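工作本　五月　下午开始写，写到晚饭后

今天总算把牛角包的颜色定下来了，先记这个，怕明天又忘了比例。

上一批的毛病大家都看见了，颜色偏红，放在日光灯底下像抹了酱油。我把剩下的色浆翻出来重新调，底色还是用原来那罐浅黄，不动它，赭石减掉一点，橙色补上去，最后罩一层Trarow的亮光油。亮光油以前我总嫌它太亮，觉得真面包哪有这么光，可是早上特意去楼下买了一只真的回来摆在旁边比，刚刷过蛋液的面包就是这么光，是我自己记错了。那只真的比完就被我吃了，所以下午来的人问对照样在哪儿，我只好指指肚子。

刷油的时候有几件事，写给接手的人看：

油不要一次刷厚。第一遍薄薄地带过去，等12分钟再上第二遍。我今天性急，有一只等了没几分钟就动手，层纹的沟里积了油，干了以后像一滴泪挂在那儿，怎么看怎么委屈。后来用细砂纸蹭掉重来，多花了半个钟头。

牛角包的两个尖要单独深一点，用旧牙刷蘸赭石，刷毛几乎是干的，轻轻扫。新牙刷太硬，会留下道道，所以抽屉里那把秃了毛的请千万不要再扔了，上回清抽屉扔掉一把，我心疼到现在。

芝麻还是一粒一粒往上粘，没有别的办法。试过先刷胶再整把撒，撒完密密麻麻一片，看着像生了病。现在的做法是中间密一些，往边上慢慢稀，边上那几粒要故意歪着放。Victor Kombo说他在老家的面包摊上看人家做，芝麻都是手指沾了水按上去的，按歪了也不管，我觉得这话很有用，歪着的比正着的像。

扭花那种面包卷，翻模的时候背面容易缺一块，倒料以后要把模子斜过来轻轻敲，让气泡自己走出来。33号模的边已经裂了，还能用，但脱模时得扶着那条裂缝，下个月如果还有余钱，想重新做一个。

圆面包没什么可说的，最省心，表面打磨光滑就行。不过越简单的东西越看得出手上的脏，拿之前洗手，尤其是刚碰过赭石的人，说的就是我自己。

另外是盒子的事。Nyaga那边送来的纸箱小了一号，面包叠着放会把光油压出印子来。我先垫了棉纸，夜里不至于粘住，但长久放不行，得换浅一点的大箱子，一层就是一层。已经在架子上腾了位置，编号从127往后排，请大家放回去的时候看一眼标签，不要看哪里空就塞哪里。上回为了找一只圆面包，我们把整个架子翻了一遍，最后在装假柠檬的箱子里找到了。

花材也顺手理了一遍。郁金香的花头松了几朵，拔出来在杆子顶上点一点热熔胶，再插回去，凉透之前别碰。叶子上的灰用软刷子扫就好，不要过水，绢布一湿边就毛了。玫瑰的叶子有些压扁了，用吹风机的低档吹一吹，再用手指捏出弧度，基本能救回来。我一边捏一边听广播，竟然觉得是这一整天里最舒服的一段时间。

账也记一笔：今天光油和细砂纸加起来163元，票夹在本子封底的袋子里。 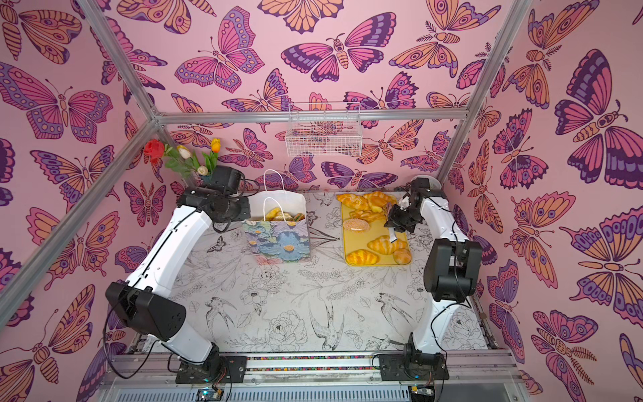

摆面包这件事，我一直觉得比做面包还难一点，做的时候一只一只看都挺好，凑到一块儿就开始互相抢风头。今天想清楚的是，最亮的应该往后放，让它们挤在一起，反倒显得丰盛。黄托盘里就照这个意思来：橙金色的牛角包聚在最里头，前面是那只撒了芝麻的圆面包和扭花卷，靠外再放两只牛角包，一只居中，一只在左前角，右前角留给光面的圆面包。面包之间透出来的黄底我原先想拿纸遮掉，看了一会儿又不想遮了，黄色衬着烤色很暖和，遮了可惜。印大花的白纸袋里也有金黄的面包从袋口探出头来，这个我很喜欢，像刚买完东西还没来得及收拾。袋口那一点绿要不要再多露一些，我拿不定主意，多了怕像装了菜，想听听大家的意见。墙上那只白色网篮还空着，我的想法是暂时别放东西，蝴蝶花纹的壁纸本身已经够热闹，再添一样眼睛就没处歇了；要放的话，最多搁一块叠好的素色棉布。角落里的红玫瑰和几枝郁金香颜色倒是合得来，奶油色那枝花苞位置低，我看着顺眼，就不改了。Stilska的样册里还有一种浅口的藤编盘，下回想借来和黄托盘比一比，谁有空的话帮我去问一声，我这几天要留着补那批颜色偏红的旧牛角包。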